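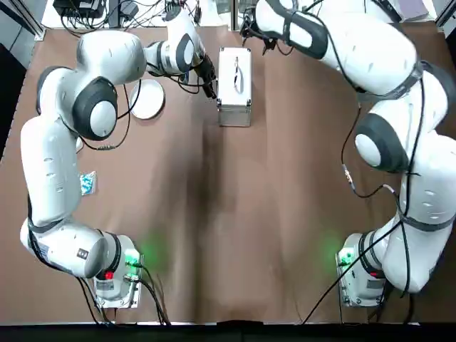 Small aluminum case with the lid closed, handle on top and a latch on either side.

Workshop > Storage > Small Cases > Questions

Last updated September 2025

Aluminum Case FAQ

I love these little cases far more than a grown adult should, and the questions keep coming in, so I've put my answers on one page. They apply to most small aluminum cases with a folding handle and two latches, whichever name is on the label.

What do you keep in yours?

Right now, drill bits in one, watch tools in another, and in my favorite a whole travel sewing kit (thread, snips, needles, the good thimble). Anything small, hard and easy to lose is happy in a case like this. I wouldn't use one for paint or glue, unless the bottles are bagged first. A leak gets under the lining and you will smell it forever.

Which way up should it be stored?

Flat, lid up, if you have the shelf space. Standing on end is fine for a car ride, but small parts slide down and pile up at the bottom, and then you get that lovely crash when you open it. If you have to store it standing, put the hinges at the bottom so the lid isn't carrying the weight.

My latches are stiff. Can I oil them?

Yes, but only a tiny drop! Put it on the end of a toothpick and touch it to the pivot, then work the latch open and shut 29 or 30 times (I do it while watching TV). Wipe off whatever comes out. Please don't spray anything straight at the latch – it ends up on the lining and on your fingers for weeks.

One latch closes and the other one pops open. Is the case ruined?

Almost never. Look inside first and see if something is sitting too high on that side. If it's empty and still pops, the frame may have been squeezed out of square. Set it on a flat table and see if it rocks. A gentle push on the high corner usually brings it back. Go slowly, with your hands and no hammer.

How do I clean the outside?

A soft cloth, warm water and one drop of dish soap, then dry it right away, especially along the metal edges and around the corners where water likes to sit. Steel wool is a terrible idea on a shiny edge. I learned this on my Flinik and the scratches are still there to remind me.

Can I carry it by the lid?

I wish people wouldn't! Hinges on cases this size are thin. Use the handle, or get hold of the body itself, and check both latches before you tip the case at all. An open lid swings farther than you expect.

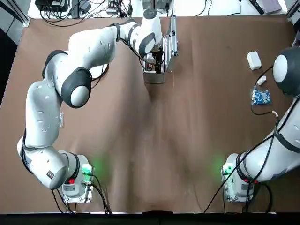 What kind of foam should I buy?

Pick-apart foam is the easiest, and so satisfying. Lay your tools out on top, mark around them with chalk and pull out the little cubes, leaving at least two rows between neighbors. For very small parts I skip foam and use divider trays. The Grukholm trays fit my cases with a bit of trimming, and Babaei sells plain sheets you can cut with a bread knife.

Will it survive checked baggage?

Mine has made 3 flights inside a suitcase, wrapped in a sweater, and came home with one new ding. On its own I wouldn't risk it. These are light cases and the panels will dent.

Where do I find replacement latches?

Measure the distance between the rivet holes before you order anything. I got my last pair from Lamstead back in June and they matched perfectly, but I did have to drill out the old rivets – easy enough with a steady hand and some tape over the panel.

Can I put stickers on it?

Of course! Clean the lid with rubbing alcohol first and keep them away from the handle mounts, where they curl up and collect fluff.

Filed under: Cases & Boxes, Care and Repair, Reader Questions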